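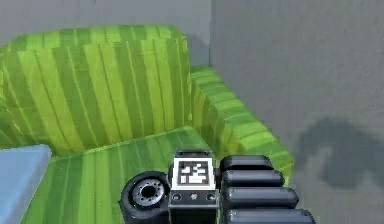 Fig. 1. Armchair with striped upholstery (computer rendering).

Economic Ideas and Their Authors
Handout 4: Thorstein Veblen and the leisure class
Course leader: Saskia Donnelly. Seminar groups: Murray Cosgrove, Marama Wihongi.
Version of 2019-10-03

1. Who was he?

Thorstein Veblen was born in Wisconsin in 1857, to parents who had come from Norway. The family farmed, first in Wisconsin and later in Minnesota, and at home they spoke Norwegian. Many writers on Veblen make much of this. They say that he looked at American society as a visitor looks at it. I think this is partly true, but please be careful with it in your essays. A person's childhood does not explain a theory, it only makes us more ready to believe the explanation.

He studied at Carleton College, where one of his teachers was John Bates Clark, and took his doctorate at Yale in 1884, in philosophy. After this he had no post for several years and went back to the farm, where he read a great deal. In 1892 he came to the new University of Chicago. Later he taught at Stanford, then at Missouri, and at the end in New York. He died in California in August 1929, a short time before the crash on Wall Street.

His private life was much talked about and it is often given as the cause of his departures from Chicago and Stanford. The older biography by Joseph Dorfman was for a long time the main source for everybody. Later researchers have questioned many of its stories. If you want to use an anecdote, find out first where it comes from.

2. The book of 1899

The Theory of the Leisure Class is the book for which he is remembered. You should know these terms:

Conspicuous consumption. Spending on goods in such a way that other people see it. The use of the object is not the main point, the expense is.

Conspicuous leisure. Time which is visibly not spent on productive work. Good manners and the knowledge of dead languages are among his own cases.

Vicarious consumption. The household spends and dresses on behalf of its head. Servants in livery are the clearest case, and he also treats the dress of the wife in this way.

Pecuniary emulation. We compare ourselves with those who stand a little above us and try to reach their standard. When we have reached it, the standard moves.

The term "Veblen good", for a good whose demand rises with the price, is not in the book. It belongs to later economists. In last year's exam many students gave it to Veblen himself and lost marks.

3. What did he have against the economists?

In 1898 he published an article with the title "Why is Economics Not an Evolutionary Science?" In it he laughs at the picture of man as a "lightning calculator of pleasures and pains". He wanted an economics which studies how habits and institutions grow and change. He is also usually named as the person who first used the word "neoclassical" for the school of Marshall, in 1900. He did not mean it as praise.

The difficulty is that he left no method which others could simply take over. Wesley Mitchell, his student, went to statistics. John R. Commons, who is placed in the same school, went to law and labour. We will come back to both in February.

4. Reading for the seminar

Veblen, The Theory of the Leisure Class, chapters 4 and 5. The sentences are long. Read chapter 4 twice if you can, once quickly.
Veblen, the article of 1898.
Dedden and Pearce, reader for the course, part 8. It is in the short loan section.

5. For discussion

Is Veblen describing, or is he blaming? He says himself that the word "waste" is used in a technical sense. Do you believe him?

Can there be conspicuous consumption when the buyer does not know that he is doing it?

What would he say about people who spend much money in order to look modest?

Brodie Grimshaw and Shona Pomare will open the discussion. Please bring your own copy of chapter 4, with the passages marked that you did not understand.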